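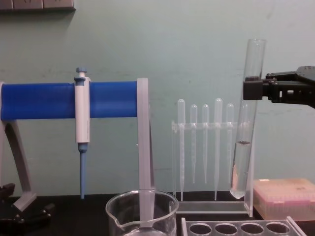 # Small Volumes, Slow Drift

*Why a pipette that looks fine may be delivering the wrong amount, and what a regional water lab did about it*

By Quyên Mạc

A micropipette fails quietly. A broken balance shows an error code and a dead pump stops pumping, but a pipette with a worn seal goes on drawing liquid and giving it back. The plunger feels normal. The digits in the window read what they always read. The only change is in the amount delivered, and a shortfall of a few percent in a clear liquid can't be seen in the tip.

Soler, a contract laboratory that tests drinking water for small utilities, found this in February, when a set of control samples began to read low. The drop was small enough to pass on any single day. Plotted over several weeks, it made a line with a slope. The staff replaced the reagents and saw no change. They cleaned the optics on the plate reader and saw no change. The cause was a set of pipettes in daily use at one bench, none of which had been checked against a balance in 14 months.

## How the volume is made

Most pipettes in routine laboratories work by air displacement. A piston moves inside a sealed cylinder, and a cushion of air sits between the piston and the liquid. Press the plunger to the first stop, lower the tip into the sample, release, and the piston rises by a set distance. Pressure in the air cushion drops and liquid moves up into the tip.

The volume setting controls the piston's travel and nothing else. The amount of liquid that follows depends on the air, and the air depends on temperature, pressure, humidity and the tightness of every joint between the piston and the end of the tip. A leak at the seal lets air in as the liquid rises. A poorly seated tip does the same. A cold sample drawn into a warm pipette will be measured wrong even if the instrument is in perfect order.

Small volumes suffer most. At 10 microliters, the air cushion is large compared with the liquid, and an error that would vanish in a bigger sample becomes a real share of the result. The setting matters too. A pipette used near the bottom of its range is less accurate, in relative terms, than the same pipette used near the top.

## Weighing water

The standard check is simple in principle. Set the volume, dispense distilled water into a vessel on an analytical balance, record the mass, and repeat. Mass is converted to volume with a factor that accounts for the density of water at the measured temperature and for the buoyancy of air. The average of the readings shows the systematic error, and their spread shows the random error.

The two numbers point to different faults. A pipette that delivers the same wrong volume every time usually needs adjustment. One that scatters usually has a mechanical problem, or the person holding it does.

Evaporation is the main enemy. A microliter of water weighs close to a milligram, and an open vessel can lose a measurable part of that between dispensing and reading. Good calibration rooms keep the humidity high, use narrow vessels and fit the balance with a moisture trap. The lab used Altel, an outside calibration service, for its first round of checks. Altel asked that the pipettes stay in the test room overnight before any measurement, so that instruments, water and air would all be at one temperature.

Of the pipettes sent out, 8 were outside the lab's own limits. Most of those read low. After new seals and fresh grease, all but one came back within limits on the first attempt. The last had a scratched piston and was retired.

## The hand and the instrument

Service fixed the hardware, and the control samples rose, but they didn't come all the way back. The remainder was technique.

Davero, who supervises the bench, had each analyst weigh a series of dispenses with the same freshly serviced pipette. Results differed by analyst more than they differed by pipette. The habits behind this were ordinary ones:

- dipping the tip too deep, which leaves liquid on the outside
- holding the pipette at a slant while drawing, which raises the volume slightly
- letting the plunger snap back
- skipping the pre-wet, so that the first dispense from a dry tip comes out low
- gripping the handle between samples, which warms the air inside

The last habit is easily missed. A pipette held for a long run takes heat from the palm, and the air cushion expands. The lab now asks that pipettes go back on a stand between batches. Hanging upright also keeps stray liquid in a tip from running into the barrel, where it can attack the seal.

## A schedule people will keep

The lab's old procedure called for annual service, and in practice the date slid. The new one splits the job in two. Full calibration happens twice a year. Between those dates, each bench does a quick check on its own balance — one volume, a short series, a pass or fail entered in the log. A quick check takes one analyst less time than preparing a plate of standards. It won't catch a small error, but it will catch a leaking seal before it spoils a month of results.

The log is kept in Zilalitz, the same software that tracks samples, so a failed check blocks that pipette's serial number from being entered on a worksheet. Analysts disliked this at first. One serial number was mistyped at setup and locked out a sound pipette for two days.

There were 70 pipettes on the first inventory, including several that had no owner and no service record. Those were pulled from the drawers and tagged. A few were repaired and the rest are being kept for parts. The next full calibration is booked for the fall, and the control charts for the bench are now reviewed every week.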